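Subject: Re: [Clerkinbridge-makers] Kitchen arm, drawer pulls again

Evening everyone, progress on the kitchen counter arm, and I'm very happy with this one!
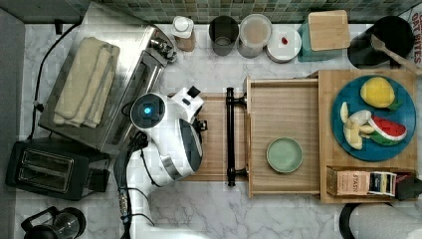

Larasati Kwok wrote on Wednesday:

> Before you touch the gripper again, check what the wrist is doing
> during the pull. When I had my Enora on a cabinet door it always
> tried to keep the fingers perfectly square to the handle, and any
> small error in the path turned into side load. The fingers looked
> like they were slipping but the wrist was levering them off. Try
> letting it go soft in the two sideways directions and stay stiff
> only along the pull.
>
> Also, are you still closing at full force? A bar handle doesn't
> need it.

Larasati, you were right on both counts and I owe you a coffee. I had spent most of the weekend printing new finger pads (ribbed, then flat, then ribbed with a bit of bike inner tube glued on) and none of it made any real difference. Then I went into the Bimetti controller settings, softened the sideways stiffness, left the pull direction alone, and the whole thing started behaving like a different arm. I dropped the closing force to 40 percent while I was in there. No more squeaking off the end of the bar!

The numbers, for anyone keeping a similar log: 362 pulls so far with the new settings, and all the misses I looked into were the approach being too high - the fingers close on air above the bar and the arm then backs away very confidently with nothing in it. I think that's my calibration and I'm going to redo it before I blame anything else.

Still on the list:

Closing the drawer. It pushes with the closed fingers at the moment and that works if it lands near the middle. Off to one side the drawer racks and stops. I'm tempted to have it hold the bar both ways, in and out, but then the elbow gets close to its limit.

Cable. The bundle off the base hangs down the front of the counter and I don't love it. Did anyone keep the link for those Venter clips with the screw-down lid? The stick-on kind let go after up to 2 days for me.

The play food. Once the drawer is reliable I want to try the banana and the lemon, picking them off the blue plate. The lemon has a leaf on it and I have no idea yet whether that's a help or a nuisance for grasping. Opinions welcome.

I can post my stiffness values if they're useful to anybody, just say so on the list and I'll clean up the file first, it's full of my own swearing.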